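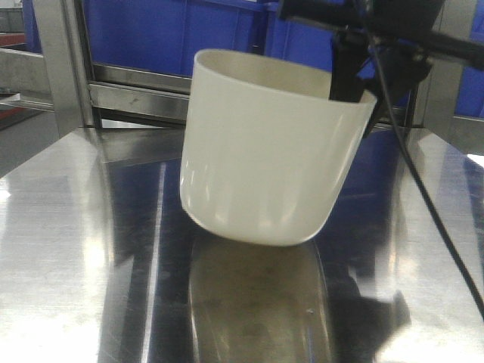 Curnix Greiferset von Stistlow – Erfahrungen?

Foren > Robotik > Greifer und Werkzeuge > Produkte im Test

lattenrost77
10. September 2020

Ich habe das Curnix-Set jetzt in der Werkstatt in Lunden. Bezahlt habe ich 837 Euro mit zwei Fingern, Polstern, Halter und Kabel. Stistlow gibt eine Last von bis zu 5 kg an, das habe ich nicht geprüft, bei mir geht es um Geschirr.

Zum Becher: gegriffen wird am Rand, ein Finger innen, der Rest außen. Der Becher hängt dabei schräg. Für mein Umsetzen reicht das, zum Einschenken wäre es mir zu schief. Das schwarze Kabel hängt frei vom Greifer herunter auf den Edelstahltisch, da fehlt im Set eindeutig eine Führung. Die Anleitung hat drei Seiten, davon eine über die Garantie.

Frage an die Besitzer: Liegen bei euch die Polster sauber aneinander? Bei mir bleibt fast geschlossen ein dünner Spalt, der zu den Spitzen hin breiter wird. Die Nullstellung habe ich zweimal neu eingelernt. Bei dünnen Teilen, Karten zum Beispiel, ist mir das zu ungenau.

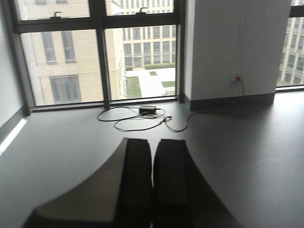
mofette
Der Spalt ist bei meinem Set auch da. Stistlow schrieb mir dazu, die Finger seien so ausgelegt, dass sie sich erst unter Last parallel stellen. Stell die Schließkraft im Menü eine Stufe höher und miss dann noch einmal.

kaltleiter
Sehe ich anders. Für 837 Euro erwarte ich, dass die Spitzen zuerst schließen. Beim Quintana ist das so, und der kostet 200 Euro weniger. Ich würde zurückschicken.

mofette
Der Quintana hat aber keine wechselbaren Polster. Wenn die durch sind, kaufst du den ganzen Finger neu. Das gehört in die Rechnung mit rein.

kaltleiter
Meine sind nach zwei Jahren noch die ersten.

lattenrost77
Höhere Schließkraft probiert: Spalt deutlich kleiner, aber nicht weg. Bei den Bechern will ich die Kraft wieder runternehmen. Kann man zwei Profile ablegen und aus dem Programm umschalten?

mofette
Ja, ab Firmware 3. Das Profil steht dann als Parameter im Greifbefehl.

rundstahl
Stistlow hat für November längere Polster angekündigt – ich warte darauf. Für die Kabelführung nehme ich Klettband am letzten Armglied, mit etwas Schlaufe fürs Drehgelenk.

9 Kommentare · 3 Mal geteilt

Ähnliche Themen
Quintana: Finger nachbestellen
Curnix Firmware 3 einspielen
Becher am Rand oder am Bauch greifen?
Klettband oder Schleppkette am Arm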